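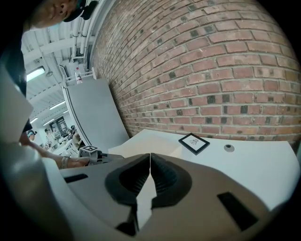 Um robô não sabe onde está a própria mão. Parece estranho, né? Você fecha os olhos e encosta o dedo no nariz, fácil. O robô precisa de um programa que faça essa conta, o tempo todo, sem parar. E uma das maneiras mais espertas de ajudar o programa é espalhar quadradinhos pelo lugar. Tem um deitado na mesa branca, de borda preta, com um desenhinho escuro no meio. E tem outro, menor, em cima da garra que a pessoa de relógio está segurando. Parecem enfeite. São placas de endereço pro computador!

O que o programa vê

Primeiro, uma coisa importante. A câmera não vê "mesa". Não vê "parede". Ela vê pontinhos de cor, um monte deles, e cada pontinho vira um número. Só números! Quem transforma isso em alguma coisa é o software, a parte do robô que não dá pra pegar com a mão.

Esse trabalho se chama percepção. Palavra grande, ideia simples: olhar e entender.

Com um marcador quadrado fica bem mais fácil. O programa procura contraste – preto do lado do branco. Depois procura quatro cantos. Achou? Então olha o desenho de dentro e compara com uma lista que ele já tem guardada. Cada desenho tem seu número, tipo o número da camisa de um jogador. "Ah, esse é o 25." Pronto.

Por que o quadrado fica torto?

Pega um livro e segura bem na frente do rosto. É um retângulo certinho. Agora inclina pra trás. O lado de cima parece mais curto, não parece? O livro não mudou, mudou o jeito de olhar.

O programa usa exatamente isso. Ele já sabe o tamanho de verdade do marcador, porque alguém mediu e contou pra ele. Aí vê o quadrado pequeno na imagem e pensa: está longe. Vê grande: está perto. Vê torto: está inclinado, e dá até pra calcular quanto. Tudo com geometria, aquela mesma da escola (viu como serve pra alguma coisa).

E a imagem curva?

Algumas câmeras têm uma lente bem aberta, que enxerga muito pros lados. Só que ela entorta o que é reto. Uma parede de tijolos vira uma parede barriguda! Pra gente é engraçado, pro programa é um problema, pois as contas dele querem linhas retas.

Então vem a calibração. A gente mostra pra câmera um desenho conhecido, tipo um tabuleiro de xadrez, em várias posições. O programa compara o que viu com o que devia ver e descobre como a lente entorta. Daí em diante ele desentorta na conta. Se alguém troca a lente, tem que fazer tudo denovo. Chato, mas é assim.

A receita do movimento

Tá, agora o programa sabe onde as coisas estão. E daí? Falta decidir o que fazer. Isso é o planejamento.

Imagina um copo na mesa. O programa tem que escolher um caminho pra garra: por cima, pelo lado, mais alto, mais baixo. Caminho que bate na parede não vale. Caminho que derruba o copo tambem não.

Depois vem o controle. É a parte que manda nos motores e fica conferindo. Foi demais? Volta um pouco. Foi de menos? Vai mais. Igual você andando de bicicleta – o guidão nunca fica totalmente parado.

E aprender com gente?

Dá também. Em vez de escrever cada passinho, uma pessoa pega uma garra com a mão e faz a tarefa. O programa guarda o caminho e quando a garra abriu e fechou. Uma vez só é pouco. Repete, muda o copo de lugar, repete. Com 100 exemplos já dá pra começar a brincar, com tarefa bem simples.

A Areeba Gilani, que escreve programas no projeto Bruniva, me explicou assim: "É como copiar a letra da professora. No começo sai tremido."

Perguntas que chegaram da turma

O programa se confunde? Muito! Se a mão tampa um canto do quadrado, ele pode não reconhecer. Reflexo de luz atrapalha. Imagem tremida também.

Pode usar dois marcadores iguais? Melhor não. O programa acha que é o mesmo e fica perdido, coitado.

Todo robô precisa disso? Não. Tem programa que se localiza pelos cantos dos móveis, por manchas na parede, qualquer coisa que se destaque.

Pra fazer em casa

Precisa de 2 pessoas, um papel e uma venda. Uma é o robô, de olhos vendados. A outra é o programa e só pode falar 3 comandos: "frente", "vira", "pega". O robô tem que pegar um lápis em cima da mesa. Tirem as coisas do chão antes!

No papel, anotem cada comando. Depois troquem de lugar e tentem com menos. Areeba Afridi, da oficina Trutum, avisa que a briga começa sempre no "vira". Vira quanto? Pra que lado? Combinem antes e escrevam no alto da folha.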